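Reserving a Study Desk at Groltbridge Library

Desks on the upper floor may be reserved by any holder of a current Ronunham library card. Sign in to your account, choose Desks, and select a morning or afternoon session. Reservations open at 11 a.m. on the day before your visit.

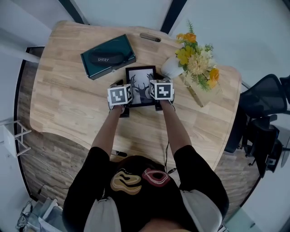

A confirmation will be sent to your registered email address. Please bring it with you, either printed or on a phone, and present it at the Foley Street entrance. Desks not claimed within half an hour are released to other readers.

To cancel, return to the Desks page and select Release.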